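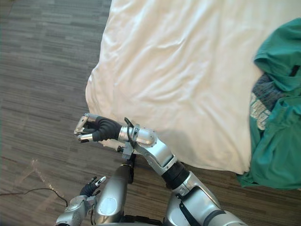
The Simell duvet cover was selected for review by the housing office at Drekthorpe as a possible replacement for the covers now used in its guest rooms. The office buys linen in bulk and keeps it in service for several years, so the review was concerned mainly with laundering and with the time staff spend making up a room. Plain white was the only color considered. A white covering with soft wrinkles and shallow folds running diagonally across it, over a gray striped carpet, still looks presentable to most guests, and the office does not require ironing.

The cover is a cotton blend and closes with buttons along the foot. It was washed 44 times at the warm setting between March and the end of the trial. Shrinkage was slight and fell within the allowance stated on the care label. The fabric kept its color well. Two buttons came loose and were sewn back on by the laundry, a repair that should not be needed so early in the life of the product.

Violeta Lucero, who supervises room preparation, found the cover easy to fill because the opening runs nearly the full width. The inside corner ties are too short. With a thick duvet they slip, and the filling gathers at one end after a few nights. The older Garba covers have longer ties and do not share this fault, although they take more time to dry.

Guests were invited to comment on a card left in the room. Most remarks concerned warmth and were favorable. One guest thought the fabric stiff — a fair point for the first few washes, after which it softens.

The price quoted for the full order was 1420 dollars, including delivery. The office considers this reasonable and recommends the Simell cover for standard rooms, on the condition that the supplier provides longer ties. Samples may be seen at the linen desk on request to Endang Lumbantobing.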